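2025-01-01

Slept until nine and still feel cheated. The neighbors had fireworks until well past one, and the dog two doors down had opinions on every single one of them. I said I would write in this thing every day this year. I said that last year too, and the last entry in the old notebook is from June and is mostly a grocery list.

Coffee, toast, and then the email from Hokwood, which they sent on New Year's Day, so somebody over there is either very keen or has set a timer. It says my "Reset Your Home" course is now open and I have 28 days to complete it. I do not remember agreeing to a deadline. I remember being given the thing as a present by my sister, who has a clean house and thinks it is catching.

Watched the first lesson with the sound low. The woman has a very calm voice and a kitchen in which no one has ever fried an egg. Her idea is that you start with whatever you own that is plastic, and you put it all out on a plain cloth, and you look at it until you know how you feel. I know how I feel about plastic cups. I feel that they hold water. But apparently the cloth matters. The cloth makes you see things singly. She said that twice.

I will say she has a point about quantity. When I pulled out the low cupboard next to the stove there were things in it I would have sworn in court we gave away. A lid for a pitcher we never owned. The Nerov storage tubs, which were sold to Dad as unbreakable and all broke, and which he kept anyway because of the guarantee. I looked for the guarantee once. It was a card telling you to write to an address, and he did write, and that was the end of that.

Ezekiel Zamora called before lunch to wish me a happy new year and to ask, in the same breath, whether I still wanted the bookcase. I said I would think about it. He said I have been thinking about it since June. He is right, but the bookcase is ugly and he knows it, and I do not see why it should become my ugly bookcase just so he can feel generous. We left it there. He is going to bring soup on Saturday — no, he said the weekend, I am the one who decided which day. Must ask.

He thinks the course is a racket. I think so too, mostly, but I did not like hearing it from him and ended up defending it for ten minutes. I told him the calm woman had a degree. I have no idea if she has a degree.

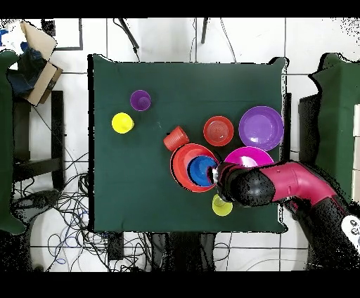
The question of color is the one I keep coming back to. Lesson two is all about it. You are supposed to keep one color family and let the rest go, because a mixed cupboard "asks you to make a choice every time you open it." I have never once stood at a cupboard worn out by the choice between a yellow cup and a purple one. If anything it is the other way. Bright plastic on a dark green cloth, with the blue bowl sitting inside the big red one and a little reddish cup lying on its side, looks like a table where people might have a decent time. Take away everything that isn't purple and you are down to a cup and a plate and a bad mood. And a blue bowl nests in a red bowl just as well as it would in another blue one. That is what bowls care about, size. Nesting gets one line in lesson two, by the way, and it is the only thing in there that would save me any room.

Mother's rule was that plates go by size and cups go wherever they fit, and the kitchen worked for forty years. She would have had a word for a person who paid to be told to tip her cupboard out.

Anyway I did some of it. I am not so proud that I can't wipe a shelf. Washed the shelf paper, found it was not meant to be washed, threw it out. Put the bowls back nested, with the biggest at the bottom. Stood the cups upside down because of dust and then turned them right side up again because the calm woman says upside down traps air, and then got annoyed at myself and turned them over again. They are upside down now and they are staying that way.

The discard box is by the back door. It has the pitcher lid, two of the Nerov tubs, and a plate with a melted edge. Also the salad spinner, which I took out again after supper. I don't eat that much salad but I might.

There is a page at the end of the lesson that sells you the baskets. Of course there is. They are by Ostrowski and they come in a color called oat, and the set for an "average kitchen" is 5 baskets, and the average kitchen must have a good deal more shelf than mine. I measured. Two would go in, sideways, if I gave up the colander. I wrote down the price to show Ezekiel, and then tore it up, because he would enjoy it too much.

Walked to the mailbox for no reason, forgetting there is no mail today. Cold and gray, and wet paper all over the street from the fireworks. The man on the corner was already taking his tree down. I suppose he has done a course.

Leftover ham for supper with the end of the potatoes. Tried the Ernemeo peeler that came in my stocking, which claims to be for left-handed people. I am left-handed. It took the skin off the potato and a bit off my thumb, and the old one is going back in the drawer tomorrow.

Lesson three is about drawers, as it happens. I looked ahead. You have to take out all the spoons and thank them or something close to that. I will do the drawer, because it does stick and I would like to know what is jamming it, but I am not talking to the spoons.

Gas bill came to the old email again. Call them in the morning. Also ask about the soup.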